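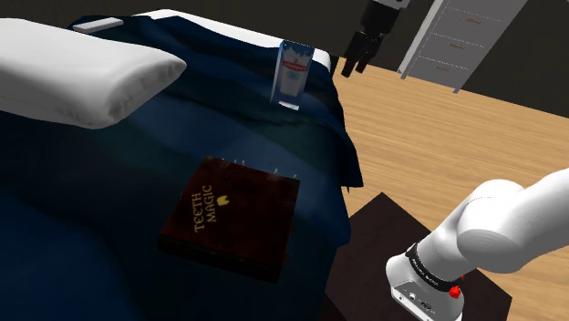 Unit 4: Building a season schedule

Okay, last time we got as far as the blank grid, so pull yours out. Today we fill it in, and I promise it's messier than it looks!

Start with the arena, always. Our practice league plays in the Verschueren building, and the hockey team is the tenant there (the landlord books concerts first, sorry). Cross off every blocked night before you place a single game. December goes fast.
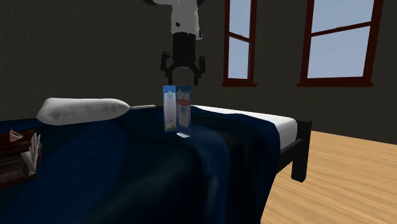
Milk carton on a bed, gripper open above it.

Next comes travel. I give each team a limit of 725 miles per road trip, and I like to pair away games so the bus goes out once and comes back once. Try not to hand anybody three games in three nights. Coaches remember that stuff for years.
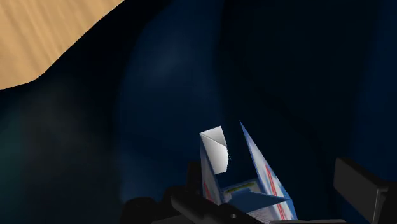

Dorottya Sipos
Instructor, Sports Operations

Now the fun part, which is moving a game after the schedule is out. Say Skilau needs to shift a home date. Call the visiting team before you call anyone else, then the officials, then the ticket office. Fans come last on that list, but they should hear it from you and get the old date and the new date in the same sentence.

For next class: finish the 40-game grid, then move two of your home games and write the notice. Keep it under 65 words, please (I will count). Bring a pencil and a big eraser.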